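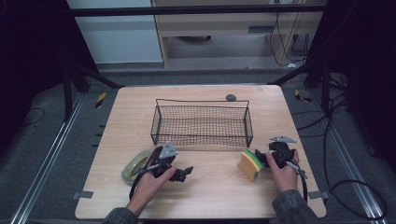
Groter opened the doors of the old Indano cannery on 11th May for a public walk-through of the site, and 122 people signed in at the gate. We went in groups, hard hats on, and each tour took a little under an hour.

The first stop was the loading hall along the canal. Groter wants to keep the brick walls and the roof trusses and put a food market inside. The floor would come up by 2 feet to meet the new flood rules. Upstairs is in worse shape — the east stairs are closed and we only got as far as the landing.

The north lot is where the housing goes. The plan is for 82 apartments over shops, with the entrance to the garage on Jinidier Street. Several neighbors asked about trucks on Jinidier, which already backs up in the morning. The guide said a traffic study is due in December and will be posted on the project page.

We also saw the small stone customs house at the corner, dated 1762 over the door. It is protected and will stay where it is. Groter has not picked a use for it yet. A reading room and a rowing club office have both been suggested.

Kiều, the bakery across the street, had coffee and rolls out for people waiting. Their lease runs with the cannery property, and they have been told they can stay through the first phase.

Comment forms can be dropped off at the branch library. The parking numbers were not on the boards, so I have asked for those and will post them when they come.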